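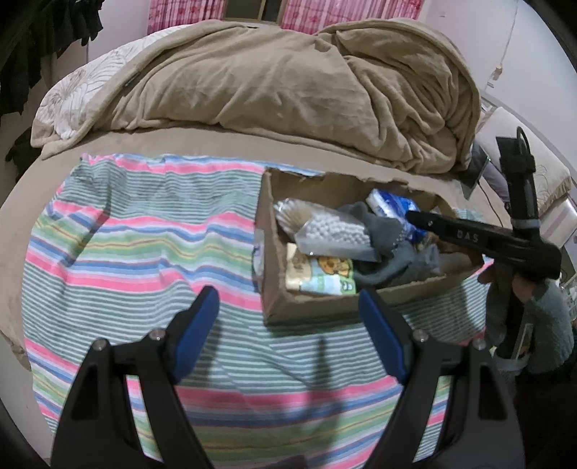
Severyn Zhuravel has spent most of his working life on the question of why a machine that can weld a car door can't clear up a bedroom. He started out on packing lines, moved to a small firm called Pilerico, and now looks after its household trials in Saldale. I spoke to him by phone in May and again last week.

I began by asking whether a machine can do the chores yet.

"Some of one chore," he said. "If you tell me which object, and it's the right sort of object, then yes, quite often. If you tell me to tidy the room, no."

The right sort of object, in his view, is stiff, dry and a sensible size. A mug is good. A shampoo bottle is good. A sock is bad. "A sock has no shape of its own. You pick it up and it's a different thing from the one you were looking at. Then you have to put it down again somewhere, and it turns into a third thing."

Boxes of mixed belongings are where his team spends most of its time at present. A box on a hard table is fairly manageable, he said, but people put boxes on beds. The mattress gives, the blanket moves when you push against it, and the box tips towards whatever is pressing on it. Plastic packets are another trouble. They shine, they slide, and a bag of small things changes under the fingers when squeezed.

"A person steadies the box with one hand and doesn't think about it. The steadying is half the job. For years we left it out, we had one arm and we were very pleased with it."

I asked for figures. In the spring the team ran 407 attempts at taking a named item out of a packed box and setting it down beside it. In 137 of them the item came out cleanly, with nothing else dragged along and no help from anyone. He didn't think the number was poor. The year before, they had stopped counting at 100 tries with 2 successes.

Shop floors are further on, though not by as much as people suppose. Pilerico did some work for Dakora, which runs a warehouse near Pons, moving cartons from cage to shelf. The cartons all came in known sizes and the floor was flat. "That went well. Then they asked if it could do returns." Returns come back in whatever the customer had to hand, with the tape half off. The trial ended there and the returns are still sorted by people.

What about bedding? Could a machine make a bed?

"It can pull a sheet straight if the sheet is nearly straight. A duvet, no. I wouldn't let it near a duvet cover. I can't do those myself."

He is wary of videos that show a whole kitchen being cleaned, and suggests asking how many times it was filmed and who put the plates out. He doesn't give dates either. Pressed, he said he would expect a paid service for one or two fixed jobs, such as emptying a dishwasher of a known make, well before anything that could be left alone in a child's room.

At home he has a robot vacuum. It gets stuck under the sofa and he pulls it out by hand.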